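Progress report: small charger sorting and return scheme
Prepared by Noeline Ruddock for the Surner fund
Sat 21 March

1. Purpose of the period

The grant covers the collection, checking and reissue of small plug-in chargers across the Trometti and Radu sites. The first period dealt with collection points. The second, reported below, deals with sorting: getting mixed chargers out of the boxes they arrive in, on to a table, and into baskets according to condition.

2. Intake

Total intake to the end of the period is 298 chargers, against a target of 400 for the full grant. Radu has supplied the larger share. Trometti started late because its collection boxes were held up at the supplier until the end of November, and the gap has not been made good. Jailson Moura has asked Trometti for a second collection round and is waiting for a date.

Cube chargers make up most of the intake. Leads are bagged separately at the collection point and are outside the scope of this report.

3. Sorting method

Chargers are placed on the table a few at a time. Each is turned until the rating text can be found, the pins are looked at, and the charger goes to a basket. Low-sided baskets are used so that the contents can be read from above without tipping them out.

The earlier rule sorted by body colour first. It was quick but of little use, as two chargers of the same colour often had different ratings. Colour is now recorded in the log and plays no part in the choice of basket.

The following rules applied throughout the period:

- A charger with a bent or loose pin is set aside without further checks.
- A charger with an unreadable label is set aside for a second look under better light.
- Lamps, extension leads and other mains items do not go in the charger baskets.
- Baskets are emptied and logged before a new box is opened.

4. The sorting table

The wooden table has proved large enough for the work. Its surface marks less than expected and needs only a dry cloth between boxes. Glare from the ceiling lights remains a nuisance when reading small grey print, and a matt cover has been priced.

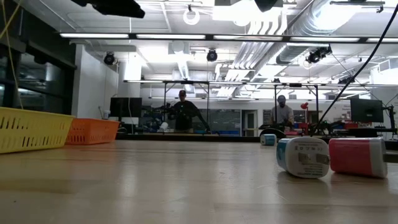 Chargers at the sorting table, with the yellow and orange baskets to the left. 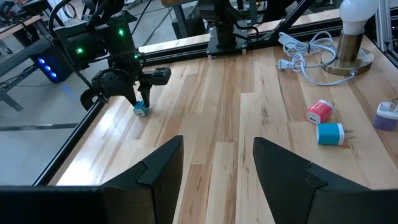
5. Problems and changes

Labels are the main cause of delay. The text on cube chargers is small, and on some bodies it is printed in a tone close to the plastic. A hand magnifier has been bought from the consumables line.

Chargers laid on their sides stay where they are put. Those stood upright tend to get knocked when a basket is moved, so the working note now asks for them to be laid flat.

The log sheet supplied by Sistico had no column for pin condition. One has been added by hand - a revised sheet is expected before the next box is opened.

6. Spending

Spending is within budget on all lines except transport, which is up to 14 per cent over. The overspend comes from the extra Radu collection. We ask that it be met from the unspent storage line. No increase in the total grant is sought.

7. Next period

Complete the second Trometti collection. Fit the matt cover and repeat the label reading check. Send the set-aside chargers for electrical testing in 2 batches, the first from Radu stock. Jailson Moura will report the test results separately, with the pass and fail figures listed by site.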